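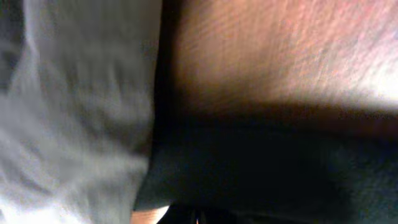 Household Textiles, Unit 3: Washing, drying and the care of cotton
Handout for the evening group – Flellwood Adult College
Tutor: Zorica Ionescu

What this unit covers

Last time we dealt with fibres and how they are spun. This unit is about what happens to cotton once it is in use: how it takes up water, why it shrinks, what detergent does, and how to dry and store it. Bring your notes from Unit 2, as the section on twist comes up again.

1. Cotton and water

Cotton is nearly all cellulose, and cellulose holds water well. A cotton fibre is a flattened tube with a slight twist along its length. Water gets into the walls of the fibre as well as lying between the yarns, so a cotton cloth feels heavy after a wash and takes longer to dry than a polyester one of the same size.

Cotton is a little stronger wet than dry. Viscose, which is also cellulose, goes the other way and is much weaker wet. Keep this in mind when you read care labels. Two cloths that feel the same in the hand may need quite different handling in the machine.

2. Shrinkage

Most shrinkage in woven cotton is relaxation shrinkage. The yarns are held under tension on the loom and again in finishing. When the cloth is first soaked, the fibres swell, the tension is let go and the yarns move closer together. The warp usually shrinks more than the weft, as it was pulled tighter to begin with.

Knitted cotton shrinks more than woven cotton because the loops can change shape. T-shirts often get shorter and wider for this reason.

If you are sewing with new cotton, wash and dry the whole length before cutting. Use the same temperature you mean to use for the finished article.

3. Detergent

A detergent molecule has one end that is drawn to water and one end that is drawn to grease. The grease ends gather round a spot of oily dirt and lift it off the cloth, and the rinse carries it away. Other things in the box:

Builders – these soften the water so that the detergent can work.
Enzymes – these break down protein, starch and fat. They work best in warm water and are spoiled by very hot water.
Bleach – found in most powders, seldom in liquids. It deals with tea, wine and fruit.
Brighteners – dyes that give off a bluish light in daylight and make white cotton look whiter.

Too much detergent is a common fault. It does not rinse out fully, and what stays behind makes towels stiff and holds on to dirt. Fabric softener leaves a thin waxy coating on the fibres. The cloth feels smoother but takes up less water, so leave it out when washing towels.

4. Temperature

Sheets and towels in plain white cotton will stand 90 degrees, though few need it. Coloured cotton should follow the label. Wash dark colours separately for the first few washes.

5. Drying and creasing

Cotton creases because the bonds between the cellulose chains break and form again in the new position when the cloth is damp and bent. Ironing uses the same effect: heat and moisture loosen the bonds, and the weight of the iron sets them flat. Iron cotton while it is slightly damp. Shake each piece out before hanging it, and peg shirts by the hem.

Tumble drying raises the loops of towelling and gives a softer feel. It also wears the cloth, and the fluff in the filter is fibre that has come off it.

Reading

Doina Milošević, Cloth in the Home, chapter 2 and the table on page 66.
Amra Shehu's notes on hard water are in the folder by the sink.

For next time

Cut two squares from the same old cotton sheet, mark the warp direction on each and measure them. Wash one only. Measure both again when dry and bring your figures. Sihan Xiao has spare sheeting if you need it.

Handout revised 10/27/18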